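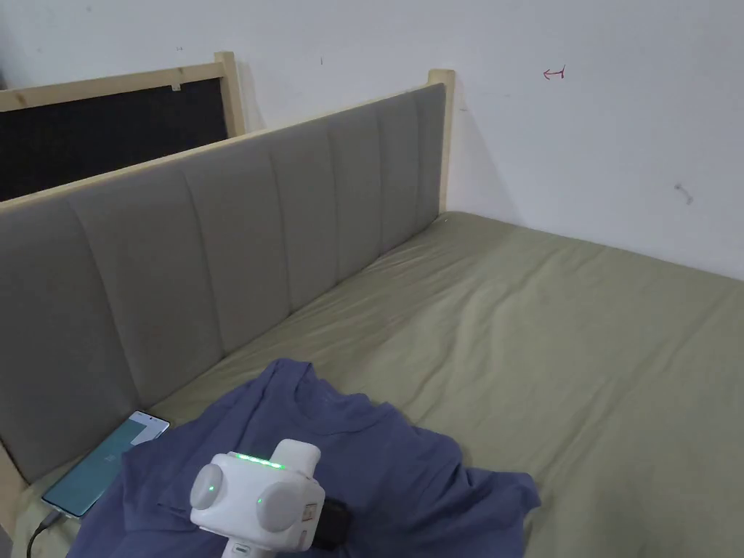
Bedroom at Vullireck: upholstered headboard, green sheet, one T-shirt to fold.

NUDEN HOUSEHOLD NOTES, 11/21/22
Folding on the bed, and the gap behind the mattress
Caoimhe Buckley

The last issue dealt with airing cupboards. Several readers asked for the same treatment of the bed, which in most of the Vullireck flats is the only flat surface large enough to fold clothes on. The notes below apply to the standard bedroom layout with the bed against the wall. Readers in the Lengyel block have narrower rooms and should look at the paragraph on access first.

A bed is a poor folding table in one respect: it gives. When a garment is pressed flat by hand, the mattress sinks and the fabric slides towards the hollow. The effect is worst in the middle and least near the long edge, so fold close to the side you are standing at. Pull the bedding tight before starting. Creases in the sheet carry through to thin cotton, and a T-shirt folded over a ridge will usually need doing again.

Start with the shirt face down and the neck away from you. Take hold at the shoulder and the hem on the same side, and draw the fabric straight before turning it in. Most untidy folding comes from skipping this step. A shirt dropped in a heap has the sleeves turned under the body, and they have to be found and pulled out first. Shaking it once from the shoulders deals with most of it. Side seams next, then sleeves back over the body, then bottom to top in two folds. The finished width should suit the drawer. For the Fellora chest supplied with these rooms, 12 inches is a workable maximum – anything wider catches on the runners.
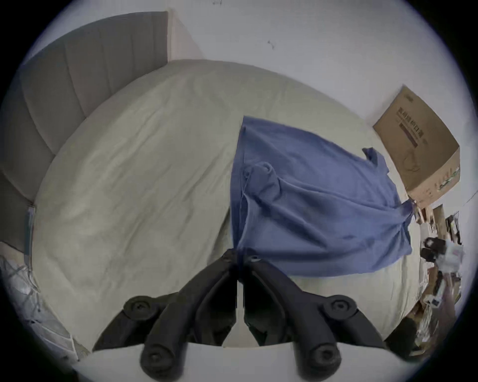 Work from one corner if the garment will not lie flat. Lift the corner clear of the bed, let the rest hang for a moment, and lay it down again away from you. Dragging it across the bedding tends to pull the cover along with it and puts a twist in the fabric. Towels can be treated in the same way but need a firmer pull, as the pile grips whatever is under it. Jumpers should be supported from beneath and never lifted by a single point.

Sort before folding if there is more than one person's laundry in the load. Piles belong at the foot of the bed. The head end is a bad place for them: a stack leaning on a padded headboard slides sideways as soon as anybody sits down, and lint works into the stitched channels. A soft brush run downwards along each seam will clear it. Use the vacuum cleaner's upholstery nozzle on the lowest setting and keep it off the timber edge, where it leaves marks.

Access. Where the bed touches the wall on one side, the fitted sheet has to be put on in a fixed order. Fit the far corners first, kneeling on the mattress if need be, then the near ones. Attempting it the other way round leaves too little slack to reach over. The Lengyel beds can be drawn out for this, but check that the feet have pads on before moving them. Fitted sheets in regular use are due for a wash every 14 days, and a spare is worth having while one is on the line.

The join between mattress and wall is where small items go missing, socks mainly, and where the paint suffers. Emulsion of the type used at Vullireck will take a damp cloth but not a scouring pad. Try plain water on scuffs before anything stronger. A dark scuff of the kind on the wall over this bed may lift with a white rubber; a red hand-drawn mark, such as the little arrow further to the left, is likely to need stain block and a dab of paint. Boxes stood up on the bedding, as the big N95 mask carton is in the corner, should come off before the sheet is straightened. Cardboard edges rub the wall, and the weight pulls the sheet off line.
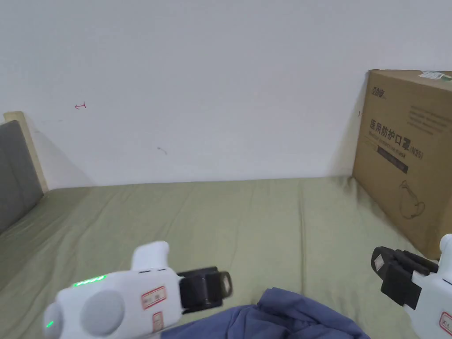 Storage of bulky cartons remains the most frequent query in the returns. The wardrobe top is acceptable for light goods. Under the bed is better where the frame allows it, provided the carton can be slid out without lifting. A tall one of the sort leaning here, with its printed face turned outwards, can at least be identified without opening it; plain cartons should have their contents written on the narrow end. Do not store paper goods against an outside wall in winter.

Queries on repainting should quote form 3923 and the flat number. The December item will cover duvet covers, including the button-ended type.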